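Kettle on twice and gone cold twice, so that tells you what sort of day it's been. I finally got round to the gripper comparison I've been promising myself since February. Both arms, same simulated room, same clutter, and two finger setups to try. The wide flat pads I've been using for ages I call the Teken set, and the narrower ones with the softer contact settings are Akamow. Neither name means anything, I just needed something to type in the config that wasn't "fingers_final_2".

Started with wrist views, as I wanted to know how much each camera can see past its own gripper before I worried about picking anything up. I'd reset the clutter on the wooden table first and gone a bit heavy on it, if I'm truthful. The yellow figure was hanging half off the side and the blue bottle was lying down at the end. Awkward things near edges are exactly what I want, though! Anything sitting neatly in the middle of a table gets picked up by every gripper ever made.
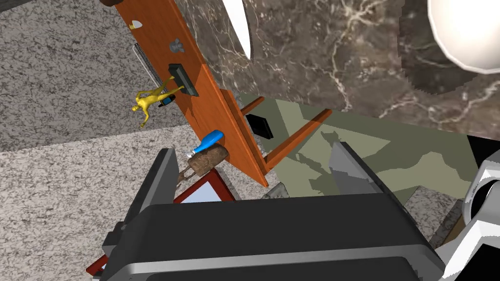 Wrist view over the cluttered table, fingers open. The gripper body takes up a lot of the picture.

So that's my first grumble. The housing eats the bottom of the view, and whatever is between the fingers is partly hidden by the very thing that's meant to grab it. I tried pushing the camera forward a touch and it helped, but then the fingertips went out of view on the closest approaches and I lost my visual check. Put it back. I'll have another think about tilt instead of distance.

The shiny brown marble was next, and I was dreading it. All those pale veins are thin bright lines, and so is the edge of a knife or the shaft of a spoon, and my little edge finder (the Živković one, which I've never bothered to replace) gets very excited about all of it. I lined up on the spoon and ran the approach over and over with small changes of angle. With the wide pads I got 29 clean closes out of 49, which is a bit rubbish. The narrow ones did better on the thin part of the shaft and worse anywhere near the bowl, where they seem to want to slide round the curve — I half expected that, but it's still annoying to watch.
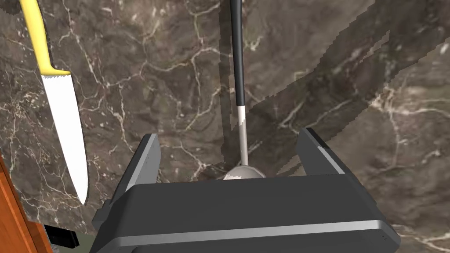
Lined up on the spoon, with the knife over to the left. Busy marble!

After lunch (toast, standing up) I swapped to the torso camera to see both arms together. I do like this view, even with the whole room leaning over like a ship going down. You get a proper feel for how far apart the two work areas are, wooden table on one side and granite on the other, and whether one arm is going to make life difficult for its neighbour. The left gripper has a decent reach over the table. The right one gets close to the little horse, and I spent far too long nudging the elbow limits in Pulteo, my controller, so it would come in without swinging wide. The fix was one number. It had been set to 108 and I'd been reading it as the other joint's limit for most of an hour. Wrote the joint names on a sticky note afterwards and stuck it to the monitor. 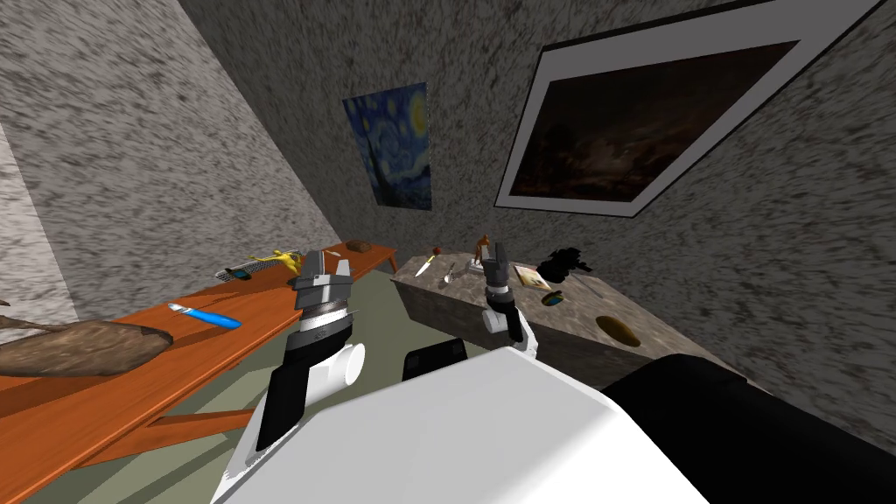
Both grippers up, left one by the wooden table and right one near the horse and the spoon.

Then the stiffness tests, which were the bit I was really looking forward to. I've had the controller gain at 3000 since forever, mainly out of habit, and it's lovely for getting to a spot quickly and horrible for anything small. You come in over the stone top, the fingers touch, and the object pings off sideways as if it's been insulted. Dropped the gain right down and the whole arm went dozy, with a sag at the wrist I could see without plotting it. Somewhere in the middle is probably fine, but I want one setting for travelling and a gentler one for the last little stretch, with a blend so there isn't a lurch when it changes over.

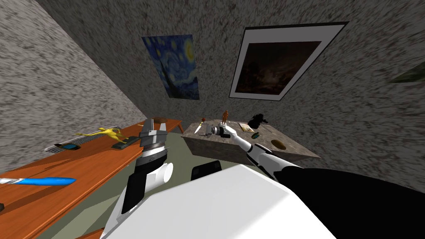 The blend is tomorrow's job. I had a first go before tea and got the lurch anyway, a nasty little hiccup just as the fingers began to close, and I think I'm switching on distance when I should be switching on speed. Or both? I'll log the wrist forces properly this time and not just squint at them scrolling past.

Where I've got to with the fingers: narrow for cutlery, wide for anything chunky, and I'd quite like a pair halfway between. Need to rerun the spoon with the lower gain before I trust any of the scores, and the knife hasn't had a turn yet. Also must rename those config files. Also buy milk.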